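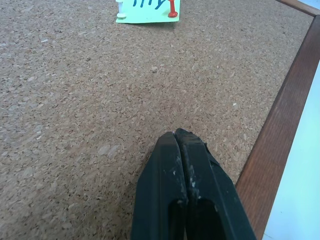 What do we do about old pin holes in a cork board?
Leave them. The granules close up a fair way by themselves once the pins are out, and what is left is hard to find from standing distance. Filler dries harder than the cork, shows as a pale patch and bends the next pin that goes into it.

Saturday, October 19, 2024

Boards day. The plan was to get the cork boards cleared, cleaned and back in use before the Grekino job starts filling them up again. There are 10 on the list. Finished 9 and left the last for next week, reasons further down.

Clearing took most of the morning. Everything pinned up went into the flat tray on the side bench, sorted by board, so if you are missing a drawing or a parts list look there before printing another. Anything with a date more than a year old I put in the recycling, apart from the Jenura wiring sheets, which somebody still had pencil notes on. Those are in the blue folder.

Pins sorted as I went. Bent ones out, rusty ones out, straight ones back in the tin. We have far more than we need. The label on the big box says 3,000 and it is still nearly full, so please stop ordering them.

Cleaning. Vacuum first with the soft brush, low suction, held just off the surface. Pressing it down lifts granules, especially round areas that have been pinned a lot. Then a cloth wrung out until it will not drip, wiped one way, left to dry before going over it again. I tried a bit of Purex in the water on the first board, a capful in the bucket, and did not see any difference from plain warm water, so I went without for the rest. Do not use the citrus cleaner from the sink. It took the colour out of a corner on the Tierney board in the spring and the corner is still lighter than the rest.

Small pale specks: check these before rubbing at them. Cork is speckled anyway and plenty of the light bits are just the cork. If it lifts with a fingernail it is dirt, paper or paint. If it does not, leave it. I spent too long on one this morning that was part of the board.

Sticky tape residue came off two of the boards with a rolled-up ball of masking tape, dabbed and not dragged. Slow, but it does not pull the surface. A third had old double-sided foam on it and that took granules with it whatever I did. There is now a shallow patch near the bottom. Turned that board upside down so the patch is at the top where nobody pins much.

Frames. Wiped the wood with a dry cloth, then a barely damp one along the inside edge where the dust packs in against the cork. A wooden cocktail stick gets into that corner well. Two frames had opened at the mitre. Ran wood glue into the joints, pulled them up with the strap clamp and wiped off what squeezed out before it could get on the cork. One board at a time as we only have the one strap. They want leaving overnight, so those two are flat on the long bench - please do not stack anything on them.

Hanging. The old single hooks let the boards swing every time a pin went in, so I have gone over to two screws and a batten along the bottom. Much steadier. Top edge of the frame is now at the same height all the way along the corridor wall. The wall itself is 2,654 mm from the door lining to the corner, which takes two of the large boards side by side with a gap between them. I wrote the measurement on the back of both so it does not need doing again.

The last board is the one from the store. It has a bow in it and I could not tell if it is the backing or the frame that has moved. Laid it face down with weights on the corners. Will look at it next week, and if it has not settled I will take the frame off and see whether the cork has come away from the backing behind. If it has, contact adhesive and a roller, same as was done for the Grekino display panel.

Layout for when things go back up. Drawings in use on the left, deliveries and orders in the middle, everything else on the right. One pin per corner on anything bigger than A4, one pin top centre on anything smaller. No staples. I pulled a lot of staples out today and they do more damage than pins because the legs spread.

To get: another strap clamp, more cocktail sticks, a soft brush head that fits the newer vacuum properly (the current one is held on with tape). Wood glue is down to roughly a third of the bottle.

Vacuum emptied, cloths in the wash, strap clamp still on the second frame. To come off Monday.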